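The Clullar 2 travel bag

Anyone who has spent a night in a couchette with a suitcase wedged behind their knees will know why we got so excited about this one. The Clullar 2 is a soft bag for long train journeys, made by Hastari, and it is the first we have stocked that was plainly thought up by people who have tried to lift luggage over a sleeping stranger.

Most travel bags are made for aeroplanes. They are built to be thrown about in a hold and then wheeled across a polished floor, and they do that very well. A sleeper train asks for something else. You live with your bag for days at a time, you need your slippers at one end of the evening and your toothbrush at the other, and the space under the lower berth is never quite the shape you hoped. Wheels are no help at all when the platform is a foot and a half below the carriage door!

So the Clullar has no wheels. It has two wide straps that let you wear it on your back, a padded handle at each end, and another along the side for pulling it out from under the bunk. The end handles are the ones you will come to love. Pass it up to somebody in the doorway, let them take one end while you push the other, and you are aboard before the attendant has finished with your ticket.

How it opens

The main part unzips along the long side, so you can get at everything while the bag stays where it is under the berth. I can't tell you what a difference this makes. With my old holdall I had to haul the whole thing on to the bed every time I wanted a clean pair of socks, usually with three other people politely drawing up their feet.

Inside there are two loose dividers that fix with strips of hook and loop. You can take them out completely if you'd sooner have one big space (for a coat, say, or the ridiculous fur hat you were always going to buy). The lid has a mesh pocket running its full length, good for maps, timetables and washing.

At one end is a separate pocket we have all started calling the larder. It has a wipe-clean lining and is deep enough to stand a flask upright, with room beside it for a mug, a loaf, a bag of apples and whatever you have been sold through the window at the last stop. Crumbs stay in the larder and your shirts stay clean.

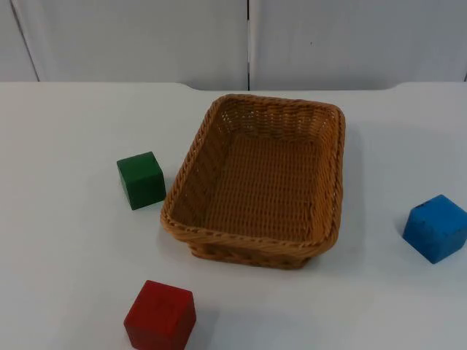

The outside pocket on the opposite end is the one for the night. It is flat, it closes with a quiet press flap instead of a zip, and it takes a torch, a book, earplugs and a pair of reading glasses in their case. Put the bag in with this end facing the compartment door and you can find your torch in the dark by feel – your neighbours will be grateful.

What it is made of

The outer cloth is a heavy waxed cotton in dark green or navy. It softens as you use it and picks up marks, and I think it looks all the better for them, though if you like your luggage spotless you may feel differently. Rain runs off it. We wouldn't leave it standing in a puddle all night, as the base seams are sewn and not sealed.

The zips are chunky and have long cord pulls you can work with gloves on. Spare pulls come with the bag, in a little cloth envelope that you will certainly lose.

On the road with it

Honeylyn Tolentino took one of the first bags we had in, a navy one, east by rail for most of a month, with ferries at either end. She is not a light packer. Into it went two jumpers, walking boots, a week of clothes, a sheet sleeping bag, a small stove she never used and almost 200 postcards, which she bought on the way and posted hardly any of. The straps held, the stitching held, and the only complaint in her letter was that the side handle could do with being a touch longer for those of us with big mittens. We have passed that on to Hastari.

I took the green one for a shorter trip, four nights in all, and was just as pleased. The best moment came at a change of trains with very little time and a long footbridge in the snow. Everyone else was bumping wheels up icy steps. I simply put the thing on my back and walked, and had time for a glass of tea at the top!

Two small grumbles, to be fair to it. The shoulder straps don't tuck away, so they dangle when you carry it by the handles and you have to clip them together. And when it is only half full the bag sags in the middle. A rolled blanket sorts that out.

Will it fit under the berth?

On every sleeper we have tried, yes, as long as you haven't stuffed the lid pocket. On older carriages where the lower bunk lifts up to show a metal box, lay it in flat with the larder end first. It also goes on the high shelf over the corridor, but you'll want a tall friend.

Things that go with it

The Cormier liner is a drawstring bag in light cotton that drops into the main part and keeps damp things away from dry ones. Not essential, but very handy on the way home.

The Stusier strap is a plain webbing belt with a buckle, for fastening your bag to the bunk leg while you sleep or stretch your legs on the platform. It weighs next to nothing and I wouldn't go without it now.

Price and ordering

The Clullar 2 costs £179 in either colour, spare pulls included. The green is in stock. We are waiting for more of the navy, which should reach us in March, and we are happy to put your name on one. If you would like to try a bag on your back first, do come by the shop and bring the things you'd really pack. Fouzia Paracha looks after luggage and will gladly help you fill it, empty it and fill it again until you are sure.

Questions about orders and repairs: ask for Fouzia at the shop | Page updated 24 February 2002 | Copyright, all rights reserved | Back to top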